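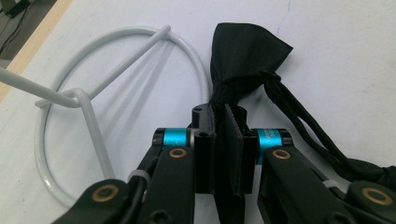

A black drawstring pouch over the white tabletop, next to the coated-wire stand.

Plirnunine has revised its guidance on hanging small soft goods from counter-top wire racks, following a review of how pouches and straps sit on the hooks. The new sheet, issued in June 2018, applies to rotating stands with a round base and to fixed stands of similar height. It replaces a set of instructions that had been in use since the previous October.

The main change concerns drawstring pouches. Under the old sheet, a pouch could be hung by any part of the cord, and shops reported that bags left half open tended to tilt and slide towards the tip of the hook. Pouches are now to be closed first, with the cloth gathered at the neck, and hung by both cords together. The pouch should be held by the gathered part while it is being moved. The body of the bag is left alone so that the fabric keeps its shape.

Straps are treated separately. A strap goes over the hook at its loop or, where there is no loop, at the midpoint, and is left to fall straight. It should not be wound round the wire. Where two straps share a hook, the longer one goes on first.

The guidance was drafted by Petrică Voicu, who looks after shop fittings at Plirnunine, and checked against returns from 137 outlets. Of the 465 faults logged in those returns, most involved goods found on the base of the stand or on the counter beside it. Damage to the racks themselves was rare and was mostly limited to bent hook ends.
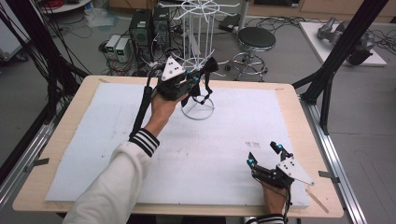

A black strap on one of the hooks of the white wire rotating rack, set at the centre of a foam board.

Loading order is also covered. Hooks are to be filled in opposite pairs, so that the weight stays even as the rack turns, and the top tier should carry no more than eight items. Stands must be placed on a flat surface with the whole of the round base supported. A foam sheet may be used under the base on hard counters – it reduces noise when the rack is turned – provided that it lies flat.

Cristóvão Magalhães, who manages stock for the Skuto and Veston ranges, said the old wording had left too much to the person filling the rack. "Two shops could follow the same page and end up with quite different displays," he said.

Printed copies will be sent out with the next delivery of hooks. Outlets that have already marked up their own version should discard it.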